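8/15/20
By Tudor Avram

3. Where the household keeps its surfaces

When we first sat down with the Rivwood interviews, we had every intention of writing about furniture. We had asked people about their tables, after all, and we had a long and rather proud list of questions about size, age, finish and where each piece had been bought. What came back was a good deal less orderly and, to our minds, a good deal more interesting. People answered the question about the finish in a word or two and then talked for a quarter of an hour about who was allowed to leave the mail there.

We spoke with members of 70 households in all, most of them in the older streets between the mill and the river, and we have tried in this section to let their way of dividing up the house stand ahead of ours. Our respondents spoke again and again of "open" and "closed" surfaces. A closed surface has a settled purpose and, usually, a settled owner: the sewing table, the desk under the stairs, the sideboard with the good plates. An open surface belongs to whoever comes through the door next. One woman, a retired school bus driver who had raised four children in a very narrow house, told us that her kitchen table was open until supper and closed after it, and that everyone in the family knew the minute at which it changed over, though she could not remember ever having said so out loud.

The oldest written trace we found of this kind of arrangement in the town is a household inventory of 1724, kept with the parish papers, which lists "the table of the wall" apart from "the table of the meal." We would love to know more about that first table. The inventory gives it a lower value than the second and says nothing about what was on it. It is tempting to see in it the ancestor of the side table on which so many of our respondents now drop their keys, but three words are a thin thread to hang three centuries on, and we will leave the matter there.

Wood came up far more often than we had planned for. We had a single question on material, and we nearly cut it in April to shorten the form. We are very glad we didn't! People were fond of grain in a way they were not fond of color or shape. Several told us they could find their place at the family table by a knot or a streak, and two sisters, interviewed in separate rooms, both brought up the same dark swirl and each claimed it had been on her side. Grain seems to work as a kind of map for those who grew up with it, and it makes a plain surface feel divided even when nothing has been set down to divide it. Figure 3 gives an idea of how strong such lines can be on a reddish-brown top.
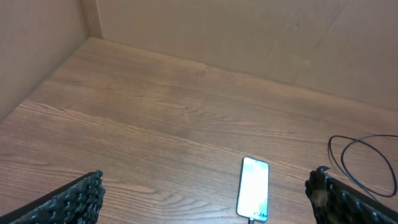 Figure 3. Wooden tabletop meeting two beige walls at a corner; the grain runs mostly left to right, with darker streaks and swirls.

The corner deserves a few words of its own. A table pushed into a corner loses two of its sides to the walls, and in our interviews it nearly always lost some of its openness along with them. Respondents described corner tables as places where things "ended up" or "got parked." Nobody's elbow knocks anything off the back, and so the back fills first. One young couple had moved their table out of the corner and into the middle of the room for a birthday, and found that the pile which had lived on it for two years simply could not survive the move. They put the table back the following week, and the pile, they reported with some good humor, was back before the end of the month.

Phones presented a small puzzle. We had expected the phone to behave like the keys and the mail, as a thing with a regular landing spot, but it did not sit comfortably in either group. Of the households that told us they had a fixed place for their keys, 20 said they had none for a phone, and several people laughed at the idea. A phone will lie on any surface, open or closed, and it does not seem to count as clutter or as a claim. A grandfather who was otherwise very strict about his workbench allowed phones on it without a second thought. When we asked him why, he considered it for a while and said that a phone was never really put down, only let go of for a minute. We have found ourselves repeating that remark to one another a good deal since.

We should add a word of caution about tidiness. Almost everyone we visited had cleaned up before we came, and many told us so with an apology, so that our own notes on what was lying where are of limited use. The accounts people gave of an ordinary evening are the better evidence, and it is on these that the comparison of open and closed surfaces in Section 4 is based.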